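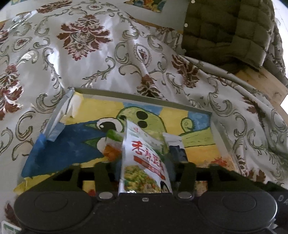

Um saquinho de petisco com feijão e legumes na embalagem, por cima de uma caixa baixa de cartão branco com um desenho pintado no fundo.

Arrumar a despensa dos pacotinhos (e aproveitar as caixas que já temos em casa)

Quem tem gente em casa a petiscar entre refeições conhece bem a prateleira de que vou falar. É aquela onde vivem os saquinhos: frutos secos, bolachas de arroz, feijões picantes, sopas instantâneas, restos de farinha presos com uma mola da roupa. Na minha cozinha essa prateleira fica por cima do frigorífico, e durante anos bastava abrir a porta para me cair qualquer coisa na cabeça. Em setembro, quando os miúdos voltaram às aulas e foi preciso pensar outra vez em lanches, tirei uma tarde inteira para pôr ordem naquilo, e deixo aqui o que fui aprendendo pelo caminho.

Comece por esvaziar tudo para cima da mesa. Tudo mesmo, incluindo aquele frasco do fundo que já ninguém sabe o que tem dentro. Passe um pano com água morna e um pingo de vinagre na prateleira e deixe secar com a porta aberta enquanto trata do resto. Eu costumo fazer isto por volta das três da tarde, com o rádio ligado e um café ao lado - a companhia ajuda muito!

Depois vêm as datas. Os pacotes com letras miudinhas pedem óculos e paciência, e nos produtos importados convém saber que a ordem pode ser diferente da nossa, com o ano à frente e o dia no fim. Se o rótulo estiver numa língua que não lê, cole uma etiqueta com o nome do produto e o mês em que o comprou. Já me aconteceu pôr na sopa dos pequenos uns feijões que eram bem mais picantes do que eu imaginava, e desde esse dia escrevo "picante" em letras grandes a caneta de feltro.

Para as caixas não é preciso gastar dinheiro. As tampas das caixas de sapatos, as caixas baixas de camisas e os tabuleiros de cartão em que vem a fruta servem muito bem, desde que estejam limpos e sem humidade. O melhor é que sejam baixas, para se ver o que está dentro sem ter de remexer. Arrume os saquinhos de pé, uns atrás dos outros como fichas num ficheiro, com o mais antigo à frente. Se a caixa for larga demais e eles tombarem, ponha uma tira de cartão dobrada em L a meio e fica o assunto resolvido.

Quanto ao fundo, há várias maneiras de o proteger. Papel vegetal, um resto de papel autocolante, um individual de plástico já sem par... A minha amiga Sandrine Caron forra as caixas dela com pinturas que os filhos trazem da escola e cobre-as com película transparente. Cá em casa copiámos a ideia e agora há discussões sérias sobre quem é que tem direito à prateleira do meio. Se usar pinturas a guache, deixe-as secar bem de um dia para o outro e cubra-as sempre, que a tinta larga pó e agarra-se às embalagens.

Os pacotes abertos merecem um parágrafo só para eles. A mola da roupa funciona, mas tem de se dobrar a boca do saco pelo menos duas vezes antes de a prender. Eu gosto também dos clipes compridos da Bredo, comprados há uma eternidade e ainda com força. Para frutos secos e leguminosas torradas prefiro passar tudo para um frasco de vidro com tampa de rosca, bem seco por dentro. Recorte o nome e a data do pacote e meta o papelinho entre o vidro e um elástico. Se o petisco tiver amolecido, espalhe-o num tabuleiro e leve-o ao forno brando uns minutos, sempre debaixo de olho. Deixe arrefecer por completo antes de o guardar, senão ganha vapor dentro do frasco e volta tudo ao mesmo.

Um conselho sobre traça, que é assunto aborrecido mas tem de ser. Folhas de louro entre as caixas são um costume antigo da minha mãe e dão um cheirinho bom, embora eu não lhes confie a despensa toda. O que conta é não deixar migalhas nos cantos e olhar para as farinhas com atenção. Se encontrar teias fininhas num pacote, deite-o fora fechado num saco, leve logo o lixo para a rua e aspire as juntas da prateleira.

Para os lanches, reservo uma caixa à altura dos mais novos. Ponho lá quase 45 saquinhos no princípio do mês, misturados, salgados e doces, e cada um tira o seu de manhã. Quando a caixa fica vazia antes do tempo, há fruta, que também nunca fez mal a ninguém. Os picantes ficam na prateleira de cima, para os adultos e para as noites de filme.

E se sobrar cartão, guarde-o espalmado atrás da porta da despensa. As caixas duram uns meses, depois os cantos cedem e é preciso trocá-las. As minhas da prateleira de baixo já estão a pedir reforma, e a próxima vai levar um girassol no fundo.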